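Tredolia Natural Dye and Basketry Craft Support
Progress report to the grant manager, second reporting period
Prepared by Meenakshi Thevar, programme lead

1. Position at the end of the period

The grant supports the basketry workshop at Kulon in three areas: supply of raw cane, moisture control in storage, and a written grading standard for finished baskets. Cane supply is on plan. Storage is behind plan. The grading standard exists in draft and has been tried on stock. Spending is within the agreed total, with an underspend on building work that we ask to carry forward (section 6).

2. Cane supply

Harish Malhotra completed the supplier agreement with Ratanaporn in February. It covers whole cane and split core in two diameters, with delivery to the Kulon store and inspection on arrival. The previous arrangement allowed the supplier to mix diameters within a bundle, and weavers were sorting by hand before they could start work. Bundles are now tied by diameter and labelled at the cut end.

Six deliveries were received in the period. Two were refused in part. In the first case the outer layers of several bundles carried mould at the ties, and in the second the split core had been cut too thin at one end and would not hold as a stake. Ratanaporn replaced both without charge, though the second replacement came late and held up work on larger pieces. A clause on replacement time has been proposed and we are waiting for a signature.

Bleached cane has been dropped from the order. It was bought in the first period for a customer who wanted a very pale finish, and it became brittle on the bench. What is left will be used for handles on display pieces.

3. Storage and moisture

The target is to keep cane and finished stock within a moisture range that avoids both mould and splitting. Fouad Helmy installed 11 data loggers, split between the raw store, the soaking room and the finished goods shelves. The raw store is satisfactory. The finished goods shelves are not: readings rise overnight along the wall shared with the soaking room, and stock on the lower shelves there takes up moisture.

Lining the wall was budgeted and should have been finished. The contractor, Vura, surveyed it and found that the floor drain in the soaking room falls the wrong way, so that water stands against the base of the wall. Lining it in that condition would trap the damp. The drain has to be relaid first. As a temporary measure the bottom shelf has been cleared and an extractor fan now runs from 6 in the evening. This has lowered the readings but has not brought them inside the range.

4. Grading standard

The draft standard was written by Sunita Pathak with the senior weavers. It sets out how to judge a basket under four headings: rim, wall, base and finish. Each heading has a pass description and a list of faults, and a basket takes the grade of its weakest heading.

The rim section was the hardest to agree. Braided borders are quick to inspect by eye but the common fault, a tail tucked too short, only shows when the rim is pressed. The draft now calls for thumb pressure along the full length of the border, with particular attention to corners on rectangular shapes. Openwork is treated separately from close weave. An irregular gap in a close wall is a fault, while in an open lattice it is only a fault if strands have slipped and can be moved by hand.

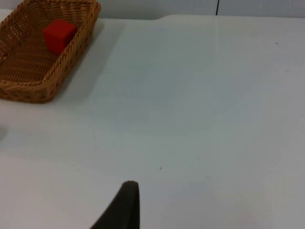
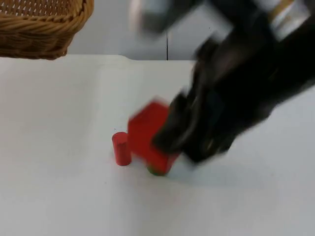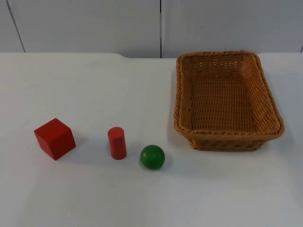 Woven baskets with small items on a white table.

Colour has been left out of the grade. Natural cane varies within a single bundle, and the weavers argued that marking down for shade would lead to more use of stain, which the buyers have asked us to reduce. Stained pieces are to be described as such on the label and graded on the same four headings.

In the trial, two graders worked through the same stock separately and compared results afterwards. Agreement was good on base and wall. It was poor on finish, mainly over how much loose fibre is acceptable on the inside. Kiran Pandey has proposed a cloth test - a dry cotton cloth drawn once round the interior, with a fail if it snags - and this will be added to the next draft.

5. Training

Training in border work ran on Saturday mornings to avoid the market. Attendance held up well until the planting season and then fell, as it did in the same part of the previous period. We do not propose to change the day. The sessions on splitting cane have been postponed until the new splitting blades arrive; the set supplied was for a different gauge and has been returned.

The handbook is being translated. The chapters on soaking times and stake lengths are complete. The chapter on borders depends on the final wording of the standard and has been held back.

6. Finance

Cane purchases were slightly over budget owing to a rise in haulage. Training was under budget for the reasons given above. The building line is largely unspent. We request that the balance be carried into the next period and that its description be widened from "wall lining" to "wall lining and drainage". The revised quotation from Vura is within the line.

7. Work planned for the next period

Relay the soaking room drain, allow the wall to dry, then line it.
Obtain the signed replacement clause from Ratanaporn.
Add the cloth test and repeat the grading trial with different graders.
Resume splitting sessions on receipt of the blades.
Download logger data monthly and send the readings for the shared wall to the grant manager with the next report.

Questions on the logger data should go to Fouad Helmy, and on the supplier agreement to Harish Malhotra.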